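Gripper thread! I've had the new Skendex two-finger on the arm for a week, swapping back and forth with my old Umen, and I have opinions.

First, weight. The Skendex is lighter and you feel it in the wrist joint right away. Way less wobble at the end of a fast move. I was grinning like a kid.

Second, cloth. My Umen hates thin cloth flat on a table. It either skates over the top or jams its tips into the wood. The Skendex has squared fingertips, and I'm bringing them in low and slow with the gap wide open.

Wrist cam view, white cloth over on the right, fingers open:
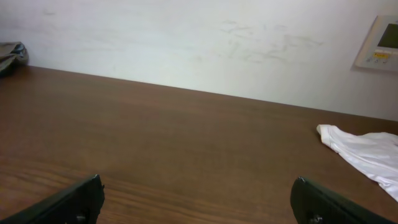
Lụa Nghiêm asked whether I'd tried pinching at a fold instead of a flat edge, and said her Umen got much better once she did. Trying that next, thank you!!

Scores so far, same cloth, same table: out of 7 tries each, Umen got 3 and Skendex got all 7. Small test, I know, but wow.

One gripe. The Isow controller drops the grip force setting every time I power cycle. I set it to 3000, restart, and it's back to the default. Anyone found where it saves?

Will run the MacKinnon fingers in September if they ship on time. Soft pads, very curious.

18/08/2019
3115 likes · 7 shares

Comments

Fergus Cruickshank: Isow only saves if you hit store before you close the panel. Got me too.

padfoot_bench: please do socks next

Lụa Nghiêm: 7 for 7 is great, now wrinkle it more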